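What a Sheet of Paper Costs: My Term Project on the Gukmont Mill

6 February 2019
By Aebischer, second-year student

For my term project I picked paper. Plain white paper, the kind you shove in a printer without looking at it (I'd been doing that my whole life too).

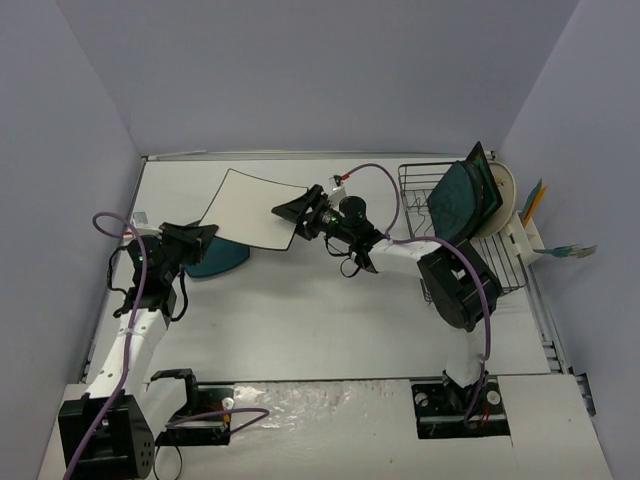

Why I picked this

I grew up a short drive from Gukmont, where the old paper mill is, and my whole childhood smelled a little like boiled cabbage when the wind was wrong. So when we got the list of topics and one of them was "an everyday material and where it comes from," I grabbed it before anyone else could! My first plan was to cover all of paper, from the very beginning up to now, and that lasted one evening. After that I cut it down to one question: what goes into a sheet of office paper, and what happens to it once we're done with it?

How I went about it

I did two things. First I went on the mill tour in June, before the class even started, so that was lucky. Then in the fall I kept a paper diary for my dorm floor. Every bit of paper that landed in the recycling bin by the elevator, I pulled out, sorted and wrote down. My roommate thought I had lost it. I had 56 days of notes by the end and a pretty good idea of who on our floor prints out whole textbook chapters.

What I learned at the mill

Most of the pulp at Gukmont comes in already made, in big dry bales, and gets mixed back up with water in a tank they call the pulper. I had pictured logs rolling in at one end and notebooks coming out the other, so I was a bit let down, but then they took us along the paper machine and I forgot all about it. What goes in at the start is nearly all water. It gets spread over a moving screen, drained, pressed between rollers and then dried over hot cylinders, and it's loud enough that the guide gave up talking and just pointed at stuff.

The part I liked best was grain. The fibers tend to line up in the direction the machine is running, so paper folds and tears more neatly one way than the other. Try it with a newspaper! Tear it top to bottom and then side to side. I've been doing this to people at lunch for weeks.

What I learned from the bin

I ended up with 191 sheets of plain office paper, not counting flyers, envelopes and one pizza menu from Gritby that kept coming back. A lot of them had printing on one side only. Some had a single line on them, usually a web address at the bottom of a page that didn't fit. That one bugged me the most, and I've caught myself doing it twice since.

I tried to work out what this would mean for the whole campus and came up with 4,000 sheets for our building over a school year, but please don't lean on that number too hard. I got there by multiplying, and our floor has a printer on it and the others don't. My teacher wrote "careful" next to it in the draft and she was right.

Making my own

I also made recycled paper in the kitchen, with torn-up bin paper, a blender and an old window screen. My first batch came out like oatmeal. The second was better but way too thick, and it took two days to dry on a towel. It's gray and lumpy and you can write on it with a marker if you go slow. I handed in my cover page on it anyway.

What I'd do differently

I'd weigh the paper as well as counting it, and I'd cover more than one floor. I'd also start the writing earlier, but I say that every term. If anybody in next year's class wants my bin notes, they're in the blue folder on the project shelf, and the grain test is on the last page.

Recent projects
Where Does Our Tap Water Come From?
The Verner Bridge: Rust, Paint and Repairs
A Month of Bread
Street Trees in Gritby
Why Is Glass Green at the Edge?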